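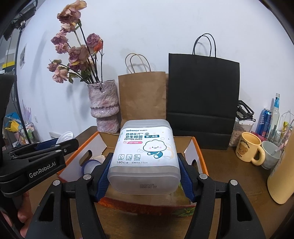
Section 4. Fitting the pads and trying the first grips

This section assumes you have finished Section 3 and have a hand-held gripper that opens and closes without scraping. If it scrapes, go back. People have told me theirs "will wear in". None of the ones on our bench did.

The Triveo build notes say this part takes an evening. Allow two. The notes were written by someone who already knew where all the screws went, and they skip the part where you do the second pad over because you put the ridges the wrong way.

4.1 Before you start

You need:

The assembled gripper from Section 3, trigger disconnected
Two finger pads with ridges
The finger mounts and their screws
A small screwdriver that properly fits the screw heads
Rubbing alcohol and a lint-free rag
A steel ruler
Masking tape and a pencil
A few light household things to pick up (see 4.4)

Note: The Nokeck pad kit comes with double-sided tape as well as screws. Leave the tape in the bag. It holds well enough on the bench to make you believe in it, then creeps sideways under load and your fingers no longer meet. If your mounts have no screw holes, drill them. Do not talk yourself into the tape.

Caution: Keep your free hand out of the jaws whenever the trigger is connected. The spring is stronger than it looks and the linkage has a pinch point behind each finger. Keep children away from it while you work.

4.2 Fitting the pads

1. Disconnect the trigger link if you have not already. Open the jaws by hand and tape them open across the back of the linkage.

2. Wipe the face of each finger mount with alcohol. Let it dry. Do the back of each pad too, as they come with a slippery film from the mold.

3. Hold the first pad against its mount with the ridges running across the direction the object would slide out. The drawing in the Nokeck leaflet shows them the other way. I tried both. With the ridges pointing toward the fingertip, a smooth box slid straight out as soon as I tilted my wrist.

4. Start all the screws by hand before you tighten any of them.

5. Tighten a little at a time, swapping from one screw to the next. Stop when the pad no longer shifts under your thumb. If the pad bulges between the screws, you have gone too far and should back off until it lies flat.

6. Repeat for the second pad.

7. Remove the masking tape and let the jaws close slowly. Look at the gap from above and from the front. You want the pads to touch along their whole length, or as near to it as your printer allows.

8. If they touch at the tips only, loosen both mounts, push a strip of thin card behind the rear edge of each pad, and tighten again. If they touch at the rear only, put the card behind the front edge.

Note: Shimming with card is not elegant. The Triveo notes call for reprinting the mounts with a corrected angle. I reprinted mine twice and got two new angles, neither of them the corrected one. The card has stayed in.

Note on thread lock: skip it for now. You will have these screws out again before the end of the section.

4.3 Reconnecting the trigger

1. Close the jaws fully by hand.

2. Hook the trigger link onto the lower hole in the lever. The upper hole gives a quicker close and a weaker grip. Every forum post I have read recommends the upper hole, and I have yet to find one that says what the writer was picking up.

3. Squeeze the trigger slowly through its full travel. Both fingers should arrive at the middle together. If one gets there first, the link is bent or the pivot on the slow side is too tight.

4. Measure the opening at the fingertips with the trigger released. Ours opens to 100 mm. Write yours on a piece of tape and stick it to the grip, where you will see it when you are about to try something too wide.

5. Squeeze and release 27 times. Then check every screw on the finger mounts with the screwdriver. If any has turned, tighten it and do the 27 again.

Toon Nijs, who shares the workshop and built the second gripper, thinks step 5 is superstition. His left pad came off on a Thursday night with a jar in it. The step stays.

4.4 Choosing things to pick up

The usual advice is to start with foam blocks. Foam blocks are easy to hold, forgive bad alignment and tell you very little. A gripper that handles foam well may still be useless on anything you own.

Start with a plastic box of cotton buds. It is light, it has flat sides, and the plastic is smooth enough to show up a poor pad. It also flexes a bit, so you learn how hard you are squeezing. After that, work through things like these:

A paper cup, empty
A clear plastic container with a lid
A drink can, full, then empty
A mug without much handle in the way
A plastic storage jar with something dry in it

Caution: Do not use glass, anything sharp, or anything you would be sorry to drop. You are going to drop things.

Put an open cardboard box on the table as the place to pick from and put back to. Box walls get in your way, and that is a good thing at this stage. If you only ever practice on a bare tabletop you will hold the gripper at one comfortable angle and never learn that it fails at all the others.

4.5 First grips

1. Stand the cotton bud box upright. Bring the gripper in level, with the fingers open on either side of it.

2. Center the box between the pads before you squeeze. If one pad touches first it will push the box over, and you will blame the spring.

3. Squeeze until both pads are in contact, then a little more. Watch the sides of the box. A slight give is fine. If the lid pops, you are squeezing much too hard.

4. Lift it a hand's width above the table. Hold it there and count to seven.

5. Tilt your wrist to the left, back to level, then to the right. The box should stay put against the pads. A small rotation is normal if you took hold of it high up.

6. Lower it until it touches the table, and only then release. Letting go early is the most common bad habit, and it is easy to miss when the box happens to land on its base.

7. Do this seven times in a row without a drop before moving on to the next item. If you drop one, start the count again.

Note: Write down the drops. I was sure my gripper almost never dropped anything until I kept a tally on the wall, and the tally disagreed with me. A pencil mark for each drop is enough. Add a letter for what was in the jaws.

4.6 If it does not hold

The object slides down between the pads.
Clean the pads again. If that makes no difference, check that the ridges run the right way. Then check that you are on the lower hole in the lever.

The object turns as you lift it.
You are holding it above or below its middle, or the pads are touching at one end only. Try a lower hold first. If it still turns, go back to step 7 in 4.2.

The paper cup folds.
Too much squeeze. Hold it near the base, where it is stiffer. Some cups will fold whatever you do, and I would not judge a gripper on that.

One finger flexes outward.
The finger is printed too thin or with too little infill. No adjustment will fix it. Print it again, laid flat so the layers run along its length. Acheampong's thicker finger files fit this mount without changes and are the only third-party part in this guide I would use again.

The trigger feels gritty.
Usually plastic dust in the pivot. Take the pin out and wipe it. Do not oil it until it is clean, or you will make paste.

It worked yesterday and does not today.
Check the screws. Then check the card shims, which can squash down overnight in a warm room. Then sleep on it before you take anything apart.

4.7 On adding a motor

At this point many builders want to go straight on to the Drurnura servo kit and have the thing close by itself. The kit is covered in Section 6, and there is a reason it is that far back. A motor will repeat whatever your linkage does, faults included, with more force and no feel for when to stop. If you cannot pick up a box of cotton buds by hand and put it back where it came from, a servo will only drop it faster.

The kit's leaflet promises "adaptive grip". As far as I can tell from the wiring, this means that it stalls when it meets something. That may be all you need. But measure the stall force yourself before you let it near a full can, and put a switch where your free hand can reach it – not on the far side of the table, where mine was the first time.

4.8 Before you go on to Section 5

Check that:

All mount screws are tight after a full session of use
The pads meet along their length
Your opening width is written on the grip
You have a tally of drops for each item, even an embarrassing one

Now put the thread lock on. Use one small drop per screw, wipe off what squeezes out, and leave it overnight with the jaws open. Keep it off the printed parts, as some types will make the plastic crack around the hole.

Section 5 covers the wrist joint. You will need the long bolts for it, and the ones in the Triveo bag are too short.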